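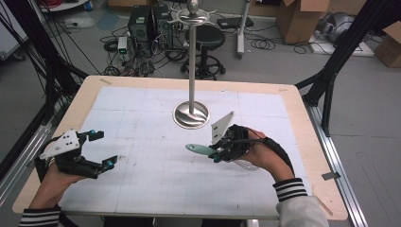 Unit 4: Utensil stands and hanging storage

Course notes, Sidier Kitchen Practice, Gidport. Tutor: Didier Vasseur.

4.1 Parts of the stand

A table-top utensil stand has a base, a pole and a rack. The stand used in this unit is silver metal, with a round disc base, a slender pole, a white hook-shaped rack and a small ball finial at the top. The spoon-shaped piece handled with it is mint green.

4.2 Stability

A loaded stand tips when its combined centre of gravity passes outside the edge of the base. Two things move it outwards: the weight of each utensil and its distance from the pole. A wide base allows more uneven loading than a narrow one. Height matters mainly when the stand is knocked or carried.

Worked case. A load of 1000 g hung 189 mm from the pole gives a moment of 1.85 N m (taking g as 9.81). Hanging an equal load at the same distance on the opposite side cancels it.

4.3 Loading order

1. Put the stand on a flat surface, clear of the table edge.
2. Hang the heaviest utensil first, close to the pole if the rack allows.
3. Hang the next heaviest opposite.
4. Fill the remaining places in pairs, light pieces last.
5. Turn each head so that it does not touch its neighbour.

Unload in reverse order. Steady the pole with one hand when taking down a heavy ladle.

4.4 Handling

Hold a spoon by the handle and keep the head clear of the pole. Bring the hole or loop up to the hook from the front and lower it until the hook takes the weight. Let go only then.

4.5 Exercise

Draw the stand from the side with 2 utensils of unequal weight and mark the moments. Hand in by the first session in March.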